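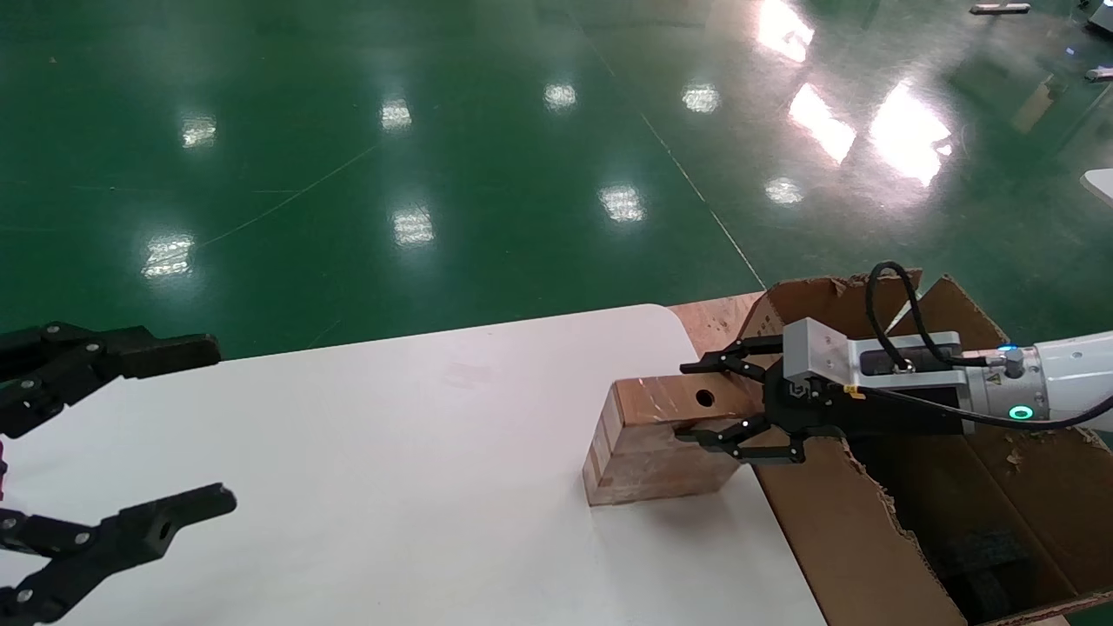

Purnitz (director's cut): aspect ratio and the missing reel

inskip_fan
Watched the new disc of Purnitz on Saturday. The transfer is 1.85:1 throughout, but the cinema prints were 1.66:1. In the railway station sequence the top of the departures board is gone, and the camera tilts up to it, so the crop spoils the move. Has anyone compared it with the old Wollel release?

Denise Dunmore
I have both. The Wollel is 1.66:1 but taken from a dupe, with crushed blacks and a slight green cast from the second reel on. Detail is far better on the new one. I would take the crop.

gatefold
1.85 is correct. Garside shot with a hard matte for 1.85 and the 1.66 prints were for export only.

inskip_fan
Source for the hard matte? Boom mics are visible in the Wollel during the kitchen argument, which suggests an open gate and a soft matte.

gatefold
Bradley Garside says so in the commentary, chapter 9. He could be misremembering, I suppose. The boom is hard to explain otherwise.

Denise Dunmore
The effects shots were matted in camera and the dialogue scenes weren't. That fits both.

kestrel_lane
Different question. The running time is four minutes under the festival cut. Is the scene with the sister at the ferry in there?

inskip_fan
No. It goes from the funeral straight to the hotel. I think the film is weaker for it, as her letter in the last act now arrives from a character we have met once.

gatefold
Disagree. The ferry scene repeats what the funeral has already told us, and the actress is plainly dubbed in it. Same problem in Balar, where the long version adds dialogue and nothing else.

kestrel_lane
The long version of Balar is the only one worth watching.

Denise Dunmore
Back to the disc. The mono track is pitched correctly this time. The Wollel ran at PAL speed. Pressing is limited to 3000 and my copy is numbered 2000-something, so don't leave it too long if you want one.

inskip_fan
Mine skips at the layer change. Anyone else?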